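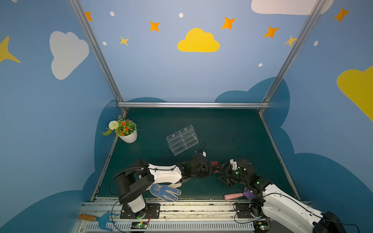 # Two-Arm Bench Build: Frequently Asked Questions

Last revised Oct 14, 2019. Applies to the Kuveo bench in the Bornthorpe shared workshop and to copies built from the same drawings. Questions on the older single-arm bench are on a separate page.

## Frame and table

**What is the frame made of?**

Silver aluminum extrusion. One rail runs along the back edge of the table and two rise from the back corners. The arms do not bolt to any of these. They sit on their own base rail at the near edge, each on a black mounting plate.

**Can I put the arms on the table surface?**

No. The first version did this and the table flexed every time both shoulders accelerated together. The base rail carries the load now, and the mat carries only the parts.

**How tight should the plate bolts be?**

Snug them in a cross pattern, then go around again at final torque. Check them after the first 11 hours of motion. Ours had lost preload on two bolts of the left plate. Thread locker is fine on the plates but keep it off the T-nuts, or you will not be able to shift the arms later.

**Do the walls need to be painted?**

Any matte finish works. Ours are blue with clouds and stars. Gloss paint gives highlights that move with the overhead light, and the vision code does not handle them well.

## Wiring

**Where do the control boards go?**

One per arm, at the front, below the arm it serves. Keep the runs short. The left board is address 1 and the right board is address 2. If you swap them the arms will still home, but each will follow the other's trajectory, so check this at low speed.

**What do the green lights on the wrists mean?**

On our firmware, steady green means the module has power and has answered on the bus. It does not mean the joint is calibrated. Calibration status is only in the log.

**How much slack should I leave at the shoulder?**

Enough for a full loop that stays open at both ends of travel. Move the joint by hand with the power off and watch the loop. If it pulls flat anywhere, add length. If it can reach the wrist, add a clip.

**One arm drops off the bus after a few minutes. What should I check?**

In this order:

1. The connector at the shoulder. It can feel seated when it is one click short.
2. The supply voltage at the board while both arms are moving, not at rest.
3. The termination jumper. Only the last board on the chain should have it fitted.
4. The firmware version. Builds before 123 have a known timeout fault.

## Motion and handoff

**How close can the two hands get?**

As close as the task requires. For a handoff they have to meet near the middle with one small object between them. The planner (Ko) normally holds a 50 mm gap between the wrists and drops that limit only inside the handoff zone.
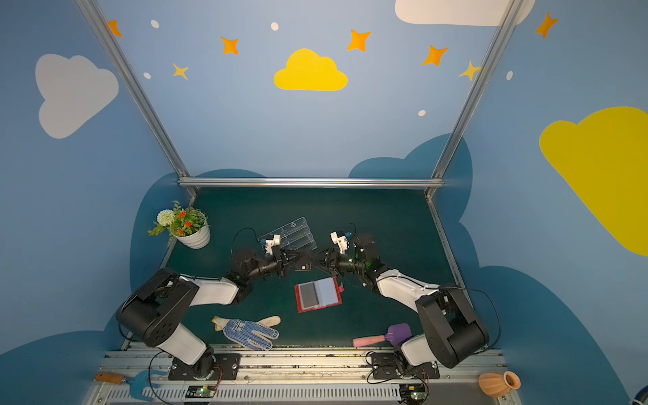 *Both arms at the handoff position, compartment tray behind.*

**Which arm lets go first?**

The giving arm, and only after the receiving arm reports grip force on two consecutive reads. With a single read we had false positives from contact with the other hand.

**The receiving arm closes too early. Why?**

Usually a stale zero. Power the arm down, set it in the rest pose, power up and run the zero routine again. If the fault stays, lower the closing speed before you touch the force threshold - most people do it the other way around and end up with a threshold that never trips.

**What objects should I test with?**

Mix them. A work glove, a clear tray, something with a handle, and a pot with a plant in it cover soft, transparent, long and irregular shapes. Clear plastic is the hardest for our vision code. Start with the handle.

**Do the objects have to be in the same place every time?**

For the repeatability test, yes. Mark the mat with chalk and wipe it afterward. For everything else, move them between runs.

## Running and upkeep

**How long is a full test cycle?**

The standard script is 178 moves. Run it once at half speed after any mechanical change, even a small one.

**Is the vent panel on the base rail needed?**

Yes. Do not cover it or stack parts against it. Brush the slots out when you clean the mat.

**Can I use the bench alone?**

After the workshop induction, yes. Hands stay outside the rails while the arms are enabled. Use the stop button to reach in, not the software pause.

**Will the drawings work with Trellen arms?**

The rail and frame will. The mounting plates have a different hole pattern and need to be redrawn. A plate file is planned for November.

**Where do I report a fault?**

In the bench log, with the firmware build, the move number and which arm. Entries without a move number are hard to reproduce and go to the end of the list.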